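Staff Diary, Nellgate Garment Care
Entry for March, afternoon shift

The Garex folding unit has completed its third week on the floor, and management has asked each station to keep a short record of how duties have altered. This entry covers the sorting and preparation station.

Before the unit was introduced, staff at this station folded by hand for most of the shift. The target was 130 garments per person. Folding is now assigned to the unit, and the written duties of staff are preparation, checking and correction. T-shirts remain the most demanding item. A shirt that arrives bunched up must be spread out on the table before its shape can be read, and the setting of the unit for soft knits is still under review.

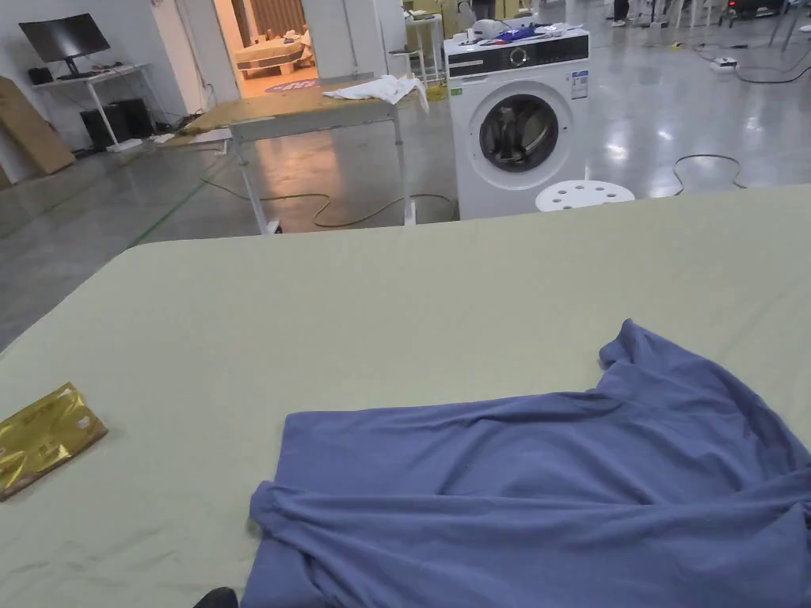 CHANGES TO DUTIES

Staff have reported less strain in the wrists and shoulders. They have also reported that the work is quieter and that attention is harder to maintain in the last hour. A rotation of 17 minutes was tried and found too short. A longer one will begin in April.

Two colleagues have requested training on the Xenos scheduling software, and the request has been forwarded to the Flavby office. No positions have been removed. The question of pay grades for those who now supervise the unit remains open and was raised again at the close of the shift.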